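Subject: Re: [workshop-bots] Wrist camera and grip force on the Woka arm
From: Venkatesh Sundaram
Date: 8 May 2024

Hi all,

Thanks for the replies, and sorry I went quiet. I've been out in the workshop most evenings because the arm is finally doing things I want to watch!

> On the old build the fingers closed at one fixed speed and
> squashed anything soft. Did you ever sort that out? And are
> you still running the Gradard driver board, or did you give
> up on it?

Still on the Gradard, and I've become rather fond of it. The trick was reading the motor current every 19 milliseconds and stopping the close as soon as it climbs past a limit. My first limit was far too high (238 on the board's own scale) and I've been creeping down from there. I also swapped the old bracket for one Hegde drew up, so the camera now sits at the wrist looking straight down past both fingers. What a difference. I can see what I'm about to grab!

The kitchen things are out on the table for the soft grip tests: cutting board, a pale yellow fork, the scale, and a pink sausage-shaped thing on the scale to practise on.
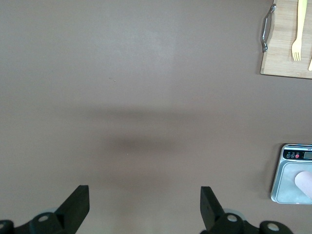 Do you need a force sensor in the fingers to pick up soft things?

Motor current is enough for a first build, so long as the joints move freely and you close slowly. A proper sensor helps once you want the same squeeze every time.

The next headache is the arm's own shadow. It falls right across the table where the camera is looking, and my edge finder loves it, so it keeps reporting a lovely long object that doesn't exist. I've tried raising the threshold, but then it loses pale things as well. A second lamp from the other side is next on the list, and if anyone has had luck with a ring light on the wrist I'd love to hear how you ran the cable.

Code is in the Stiteria folder as usual. Change the port name before you run it, and keep the speed at 4 until you trust your end stops. Mine went wandering in December and I still have the dent in the shelf.

Venkatesh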